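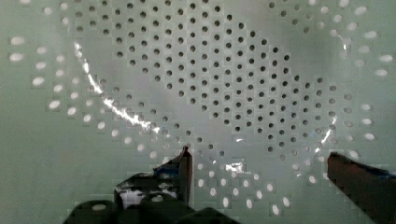 Wrist view, clear plastic piece over the perforated panel, fingers open.

July 28, 2018
Feneren gripper kit, trial unit, day 2

The Lumbao brochure says "handles transparent parts out of the box." I'd like to know whose box. To my eye the piece shows up as glare along the sides plus a patch of holes gone dark. Whether the kit's software can use any of that is what we're paying to find out.

Asked Gimden (the reseller) what their clear-part test was. Answer: 262 picks, no failures, no mention of lighting or background. Not counting that.

Quote is $1,476 with 5 hours of phone support. Erkstead wants more but puts its test conditions in writing.

To do: same part on plain matte board, panel light off. Log every miss, including the ones their tech calls "setup." No PO until then.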